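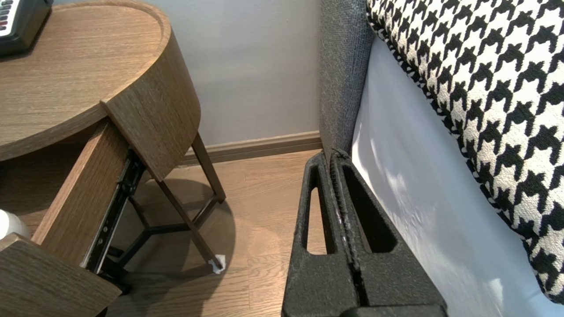 **Posted by rotwood_shop** | Midham Shared Workshop Forum, Arm Builds | April 15, 2018

**Subject: Closing a bedside drawer with the gripper shut**

Members are invited to comment on the drawer task for the Mindano arm. The furniture is a round nightstand on dark metal legs, with a drawer that runs on a black metal slide. The present routine keeps the two fingers pressed together and uses them as a single pushing surface. The alternative is to open them and take hold of the front panel.

I propose to keep the closed-finger push as the standard method. It requires one approach pose and no estimate of panel thickness. The wrist camera remains the only sensor. Comments on the approach path would be appreciated, particularly from members who have worked close to a bed.

---

**raudsepp_bench** wrote:

I do not support adopting the push as standard. A push can close a drawer and cannot open one. The workshop would then maintain 2 routines for one piece of furniture, each with its own calibration. The front panel is thick and has a clear top edge. A grasp there would serve both directions.

I would also ask that the slide rail be treated as a keep-out area. It has rectangular cutouts along its length, and a fingertip could catch in one of them.

---

**rotwood_shop** wrote:

The keep-out area is accepted and will be added to the path file. On the grasp, I would note that the fingers have large openings in them, and I have not measured how far they bend under a side load. Until that is done I would prefer not to pull on anything with them.

---

**midham_759** wrote:

My concern is the bedding. There is a white sheet beside the bed frame and a houndstooth pillow leaning over it. A wrist that swings wide on the approach will meet fabric before it meets wood. I request that the approach be made from the drawer side only, with the swing limited in software.

The pillow may also trouble the vision step. My own edge detector returned 900 candidate lines on a checked blanket last October. Masking that side of the image before detection resolved the matter.

---

**raudsepp_bench** wrote:

Masking is reasonable. I maintain my objection to the push. If finger flex is the open question, it can be settled on the bench with a spring scale and a dial gauge, and I am willing to lend both.

---

**rotwood_shop** wrote:

The offer is accepted. The push routine will stay in the test branch and will not be marked standard. I will run 5 side-load readings per finger and post the figures in this thread, together with the masked detection settings. The swing limit requested by midham_759 will be set before the next powered test.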